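Search this site Enter keywords Go

Home | Courses | Student Work | Library | Contact

Grandparents Raising Grandchildren: Kinship Care in Hadasgate

Project report by Catríona Noonan, Family and Childhood Studies, second year

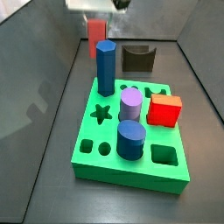

Green foam shape-sorter board with coloured blocks.

1. Introduction

Kinship care means that a child who cannot live with his or her parents is brought up by a relative or a close family friend. In most of the families I met this was a grandmother, sometimes with a grandfather, and in one case an older sister. Some of the arrangements had been made by a court. Others had begun with a child coming to stay for a weekend and never going back.

I chose this subject after a lecture on fostering in which kinship care took up a single slide. My aim was to find out how carers in Hadasgate came to take on the child, what help they were offered, and what they thought was missing.

2. Background

Hadasgate is a former mill town. Many families have lived there for three or four generations, often within a few streets of each other, and this matters when a child needs somewhere to go quickly. The Sutcliffe Centre on the old market square runs a weekly drop-in for relatives who are raising children. It has a kitchen, a meeting room and a playroom, and is open to carers whether or not they have any legal order in place.

There are several routes by which a relative may care for a child. The family may agree it privately. The council may place the child and approve the relative as a foster carer. A court may make an order which gives the relative parental responsibility until the child is grown up. The route makes a large difference to money and support, and carers did not always know which one they were on.

3. Method

I sent a short questionnaire to families on the Sutcliffe Centre mailing list and had 30 replies. I then interviewed 8 carers in June, mostly at the drop-in and in two cases at home. Interviews lasted up to an hour. I took notes by hand and typed them up the same evening. All names and some small details have been left out so that families cannot be recognised.

I did not interview any children. My tutor and I agreed that this would need more time and more training than a second-year project allows.

4. Findings

4.1 How it started

Most carers described a phone call. One grandmother was rung at 11 at night and had a baby in the house by one in the morning, with a carrier bag of clothes and no cot. She was asked to sign a form and did not keep a copy. Three of the carers I interviewed said they had been told it would be for a few weeks.

4.2 Money

This came up in every interview. Two carers had given up work and one had gone down to evenings only. The carers approved by the council received a regular allowance. Those with a private arrangement received child benefit and nothing else, and one had waited months for even that to be moved over from the parent. A grandfather told me he had spent £1,202 on a bed, a pushchair, a car seat and school uniform in the first half year — he had kept the receipts in case anyone asked.

4.3 Contact with parents

Carers found this harder to talk about than money. A foster carer is usually a stranger to the parents, but a grandmother may be supervising visits by her own son or daughter. Several said they felt they had to choose between them and the child. One carer had stopped family Christmases altogether. Another had visits that went well, and said the child looked forward to them.

4.4 Support

The drop-in was valued mainly for the company of people in the same position. Leneo, a small charity, sends an adviser once a month to help with forms and letters. Carers spoke well of this but wanted it more often. A few had used the Arkeo helpline, which they said was good when they could get through. Schools varied a great deal. One head teacher had arranged extra help straight away, while another kept sending letters to the mother's old address.

5. Limits of the study

The sample is small and comes from one mailing list, so it leaves out carers who have no contact with any service. They may well be the ones with the least support. I had hoped for 100 replies and should have allowed longer for the questionnaire. I would also word the question on income differently, as five people left it blank.

6. Recommendations

Relatives should be given written information on the first day, in plain words, saying what kind of arrangement they are entering. A small grant for beds and clothing should be paid at once, whatever the legal route. The Leneo adviser should come every fortnight if funds can be found. Schools should ask at enrolment who the child lives with and update their records.

7. Thanks

I am grateful to the carers for their time, and to the staff of the Sutcliffe Centre for the use of a room. A printed copy of this report has been left at the centre, and the questionnaire can be had from the department office.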